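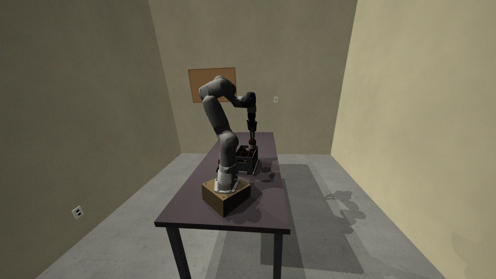

How I gave $1,410 to a man selling minor league season tickets he did not own: a thread

1/ I've held off on posting this until the case wrapped up, partly on advice and partly out of vanity. It wrapped up. The vanity I've had to let go.

2/ Background for the newcomers. I follow the Ukcombe hockey club, a team so far down the ladder that the mascot also works the parking lot. I love them. I've wanted seats behind the home bench for years, and people who have those seats only give them up by dying.

3/ In June a guy shows up in the fan group saying he's moving away and has to unload a pair. Row 4, behind the bench, full season. $1,410 for both.

4/ A sensible person would ask why a man leaving town was in such a hurry four months before the puck dropped. I asked if parking was included.

5/ Parking was included. He threw it in right away, no haggling. I remember thinking I was good at this.

6/ He wanted the money through Jillow, the payment app. I'd never used it. He walked me through the setup over the phone and could not have been nicer. He stayed on the line while I fished my debit card out of the car. My own bank has never once done that for me.

7/ He also asked me to mark it "friends and family" so neither of us would get hit with a fee. I'd like it on the record that I saved four dollars.

8/ The tickets came by email. They had the club logo, a bar code, and the seat numbers. They also spelled the name of the arena two different ways, which I noticed, and which I put down to the club. If you'd ever read one of our game programs you would have too.

9/ Opening night. I got there an hour early with my brother-in-law, who I'd told about the seats every day all summer. The kid at the gate scanned my ticket and his little machine made a sound I hadn't heard before.

10/ He tried it again. He tried my brother-in-law's. He called over an older lady with a radio on her hip, and she looked at the tickets, then at me, and said "oh, hon."

11/ I want to be clear that "oh, hon" is the worst thing anyone has said to me at a sporting event, and I once wore the wrong jersey to a playoff game in Fitham.

12/ She pointed to a bench by the souvenir stand. There were people on it. Every one of them had row 4, behind the bench, with parking.

13/ By the end of the first period there were 16 of us. We'd all bought the same two seats. One couple had driven in from Fitham. One man had brought a seat cushion with the seat number stitched on it, and I've thought about that cushion more than I've thought about my money.

14/ The club, to its credit, let us stand along the glass in the corner for free. To its discredit, we lost 6-1. Still the best view I've had all season.

15/ Now the part people keep asking me about. Yes, he really did have a connection to the team. He'd skated for Ukcombe for part of one season, a long time back. Third line, mostly penalties. I have his rookie card in a shoebox. I'm told it's worth less now, and it was worth a quarter then.

16/ That's how he hooked everybody. He'd tell you a story from the bus, you'd tell him where you were sitting the night he scored his goal (singular), and next thing you'd be reading him the numbers off your debit card.

17/ The police took it more seriously than I expected. The officer who took my report had bought a parking pass.

18/ They picked him up on 10/11/2019 at a motel by the highway. According to the charging papers he had a laptop, a box of blank card stock, and a case of Győri, which is a sports drink I had never heard of and have since tried. It tastes like a wet penny.

19/ The papers also said he'd been doing it with more than hockey. Concert seats, a golf outing, one weekend at a lake house that belonged to a dentist. The dentist came home to find a family from out of state unloading coolers. I hear they were all pretty gracious about it.

20/ He took a plea. Probation, some county jail time, and restitution, paid out to all of us in bits. I've had one check so far. $450. I photographed it before I deposited it, then I called the bank to make sure it was good. I'm a changed man.

21/ People ask if I'm angry. I was, for a while. Then I sat through the hearing, and he got up to apologize, and he was so good at it that I caught myself nodding. The fella next to me was nodding too. That was cushion guy.

22/ A few things I picked up, for anyone shopping for seats. Buy through the box office, or have the club move the tickets to your name while you're on the phone with them. They'll do it. It takes the lady ten minutes and she hums.

23/ Don't pay a stranger as "friends and family." He's neither, and if he's family you should be even more careful.

24/ And if the seller is a retired player, ask around the rink first. The equipment guy knew. He'd known for years. He said he'd have told me if I'd asked, then he tried to sell me a used stick.

25/ The bench people still get together, by the way. We have a group chat and went in on a block of real seats for next season. Section 9, up high, behind a pole. We bought them at the window, in person, and the kid scanned one for us right there so we could hear the good beep.

26/ Somebody in the replies wants to know if I bought the stick. It was a nice stick.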